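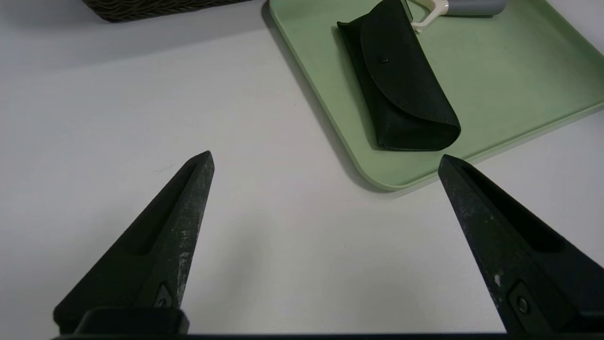

Prultura finger set, open, with the glasses case on the sorting tray.

I run the after-school robot club at Pirnstead, and this is the kit I get the most emails about, so I finally gave it its own page! The Prultura Club Pack is a pair of black tapered gripper fingers, the wrist camera bracket, a mounting block and a sorting task we've been using since March with kids 14 and up.

The task is simple to set up and surprisingly hard to do well. You need a white table, a tray and 2 baskets, and then whatever household stuff you have lying around. The students drive the arm by hand first, picking things up and moving them between tray and baskets, and they save every run – the messy ones too. Then they train on what they saved and argue about it (this part can get loud).

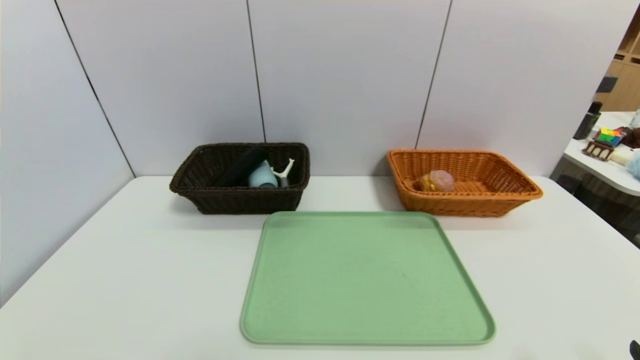
I'd start with soft or chunky things. Cups are good, toy food is great. Leave thin handles for later, because the fingertips come to a fairly narrow point and beginners tend to close them too early. Oskari Hyvönen, who teaches the other half of our group, likes to swap the basket positions between runs, and I've copied him ever since.

The fingers do get scuffed. Ours have pale marks along the inside faces and they still grip fine, so please don't write to me asking for a new pair over a few scratches! 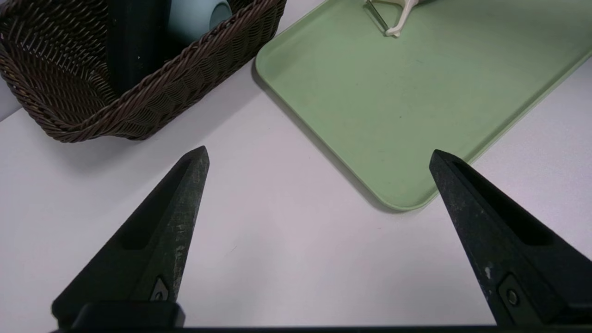 Check the finger screws every 6 sessions or so with the little driver in the bag. Swapping a finger takes a student one coffee break (mine, not theirs).

The pack fits the Bando arm straight out of the box. For the Tymoshchuk arm you'll want the adapter plate – add it in the order notes and I'll put it in with the rest. Task cards are printed, 30 to a pack, and you're welcome to copy them for your own club.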